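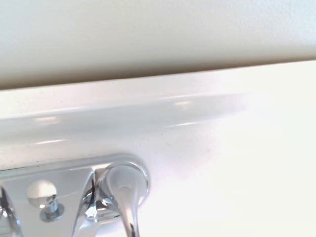 Figure 2. Chrome base plate and the rolled rim behind it.

Section 4: Cleaning around the tap base and rim

You're going to love this part, because it takes very little effort and the whole basin looks brighter for it! The narrow strip behind the tap is the bit most people skip, and it's where soap and hard-water marks like to settle. Set aside a few minutes on a Saturday and it soon becomes a habit.

What you need
Two soft cloths (old T-shirts are great)
A soft toothbrush
Mild dish soap and warm water
White vinegar, for the rim only

1. Clear everything off the ledge, including cups, soap and the toothbrush you are not using for this job.

2. Wipe up loose specks and hair with a dry cloth first. Grit dragged around under a wet cloth can dull the chrome.

3. Mix a small squirt of soap into warm water. Wet the first cloth, wring it well and wipe along the base plate from one end to the other.

4. Run the toothbrush along the line where the plate meets the white surface. Short strokes, light pressure. Go right around the rounded ends too.

5. Move on to the rim. Follow the curve with the cloth, over the top of the ridge and down into the hollow under it.

6. For chalky marks on the rim, lay on a corner of cloth dampened with vinegar, wait 60 seconds, then rinse.

7. Rinse the lot with clean water and dry it straight away with the second cloth. Buff the chrome in small circles until the colour of the room shows up in it. So satisfying!

CAUTION: Keep vinegar, bleach and scouring powder off the chrome. If some splashes on, rinse at once.

CAUTION: Never use steel wool, or sandpaper of any grade. Even a fine 1000 grit will leave scratches you can't polish out.

Note: If the plate shifts when you press on it, stop and go to Section 5, Tightening the tap, before you let any more water near it.

Note: The wall behind the rim needs only a barely damp cloth. Wipe upward, away from the joint.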